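Research funding and the public record: a conversation with the head of assessment at the Inard Institute

The Inard Institute has spent the past two years reviewing how publicly funded studies are reported once their grants have ended. Its head of assessment spoke to the Vulitdale Review on September 24, 2018, shortly before the consultation on the Institute's draft rules was due to close. At the interviewee's request, no member of staff is named.

The review began with a narrow question. Ministers wished to know whether projects paid for under the Suominen Programme had deposited their final data, as the terms of the grant required. The Institute drew a sample of 600 projects and wrote to each of the institutions responsible.

"We expected the correspondence to take a few weeks," the head of assessment said. "It took the greater part of a year. Some universities replied by return. Others had no record of who held the data, and in several cases the department itself had been merged or closed."

Complete deposits were eventually confirmed for 400 of the projects. The remainder were incomplete, held on private equipment or could not be traced. The head of assessment was careful not to describe these as cases of misconduct.

"A missing file tells you that a file is missing. I have seen our figures quoted as proof that the research was unsound, and they do not show that. They show that a third of the work cannot at present be checked by anyone outside the original group. That is serious enough without being made into something else."

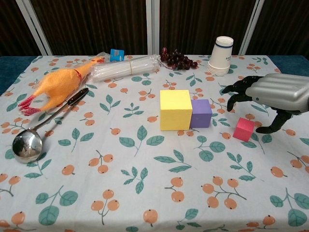
Under the draft rules, the last part of each grant would be withheld until the data and a plain account of the methods had been lodged with the national store at Drostlow. Projects that found no effect would be held to the same standard as those that did. Small awards, set at less than 4000 pounds, would be exempt.

The proposal has met with resistance, chiefly from smaller institutions which argue that they lack the staff to prepare deposits properly. The head of assessment accepted the point in part.

"Preparing data for another person to use is skilled work, and it has rarely been paid for. We have asked that it be written into the budget from the start. Where a department tells us it cannot afford the work, I would ask what it put in the application — very often the answer is nothing at all."

Nearly 100 written responses had been received by the time of the interview. A number asked whether the Institute, whose own budget is set by ministers, could be regarded as independent of them.

"It is a fair question and I do not resent it. Our reports are published on the same day that the department receives them. Ministers do not see drafts. If that arrangement were altered, I would expect people to trust us less, and they would be right to."

The consultation closes in October. The Institute will publish the responses in full, except where the sender has asked for them to be kept private, and the final rules will apply to new grants only.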